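02/10/2023 – Sugar paste trials, batch 6

Second trial of the paste for the tall cake, the one for the Cárdenas wedding. The first paste cracked at the folds after one night, so this time I put in more glycerin and let it rest in the closed box until morning. It rolled well. I made 10 petals on the thin setting and left them over the curved forms.

Azucena wants the top tier lighter. I weighed the old one with the royal icing and it was 362 grams more than in her drawing, which explains why the middle tier was sinking. I will change to a thinner coat of icing and see if the edges stay sharp.
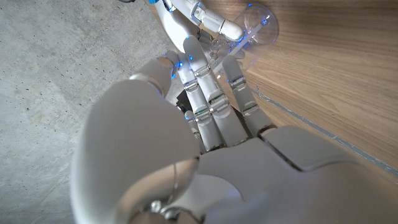

Wenceslao Orozco

The buttercream under the paste is still my problem. With the Ukholm butter it becomes soft too early, and in September we had the same trouble with the lemon cake. Araceli says to chill the tier twice, once after the crumb coat and once before covering. I did it only once today. Tomorrow twice, and I will write down the times.

Color: ivory, not white. I mixed it too yellow and had to add a lot of plain paste to correct it. Next time start with the point of a toothpick – no more.

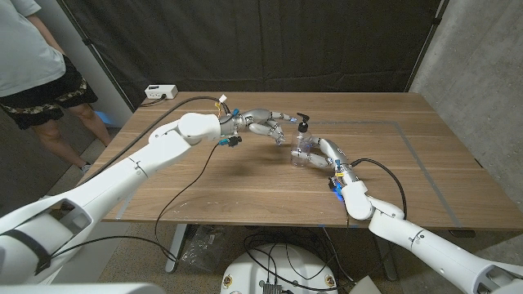 I also tried the syrup with less sugar on the sponge. It goes in faster, but the bottom layer was too wet when I cut it. Go back to the old recipe for the bottom and keep the new one for the upper layers. The dowels must be cut after the tier is cold, because before that I measure wrong every time.

The order for the sugar flowers is 2,000 small blossoms. Ghazal can start them early, they keep well if the boxes are dry. Please don't close the lids the first day.
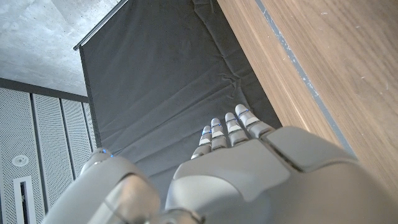
Araceli Zamudio

I read the notes above and tasted the sponge. The upper layers are good, I would not change anything there. For the paste I am not yet sure: two petals have a small crack near the base, so perhaps the glycerin is enough but the rolling is too thin. Try one setting thicker.

Still open: the box for transport (Taltholm has not answered), and whether Azucena accepts the ivory. I left a piece of the colored paste for her, wrapped, on the second shelf.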